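September, early evening

Up at six to meet the water. The man from Robles came at seven with the new pressure tank and had the old one out before I finished my coffee. It was 37 years old by the label, older than my time in the house. He said the well itself is fine. The pump is tired but will do another winter if we don't run the sprinkler and the washer together. The bill came to 700 with the fittings. I wrote the check and put the receipt in the blue folder with the roof papers.

No water until ten, so I worked outside. Picked the last of the beans and pulled the vines. The soil under them was dry a hand's depth down, and I should have mulched in June like I said I would. Left the squash alone. Two are still green at the stem end.

Siu-ming Fu called at lunch about the road. The county wants to grade our stretch before the leaves come down, and he needs a signature from every household on the hill. I told him I'd take the paper to Yi-chun Yeh myself, her being on my way to the post office. She signed on the hood of her car and gave me a bag of pears. Hard as rocks, but they'll come along on the windowsill.

Drove on to Skilwood for furnace filters. They had the wrong size again. I took the four-pack of the next size down, got as far as the parking lot, and went back in and returned it — a filter with a gap around it is no filter. The clerk says the right ones come on the truck next week. Bought lamp oil and a new flashlight, in case of a repeat of last winter. We were out 42 hours that time and I don't care to do it by candle stubs again.

Came home and drained the water heater to flush the grit. Took longer than the man said it would. The first two buckets were the color of tea, the third was clear. Put the drain cap back hand tight and then a quarter turn. Relit the pilot on the second try.

Soup for supper, and bread from Po-yen. It was 58 on the porch when I brought the boots in. I have the window shut for the first time since spring. 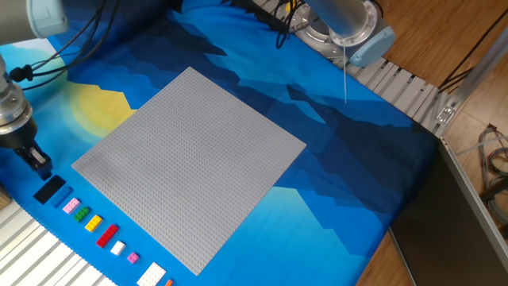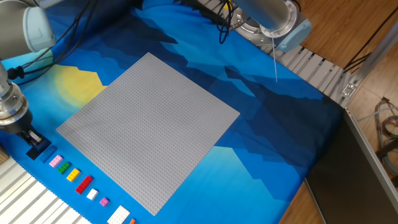
The gray baseplate on the blue mountain mat.

Do I need to shut the pump off at the breaker when I drain the heater next year? The pump can stay on. Close the cold valve on top of the heater and set the gas to pilot, then open a hot tap upstairs to let air in. I did it in the wrong order today and stood there wondering why nothing came out of the hose.

Pears to turn in the morning. Call Skilwood before driving over.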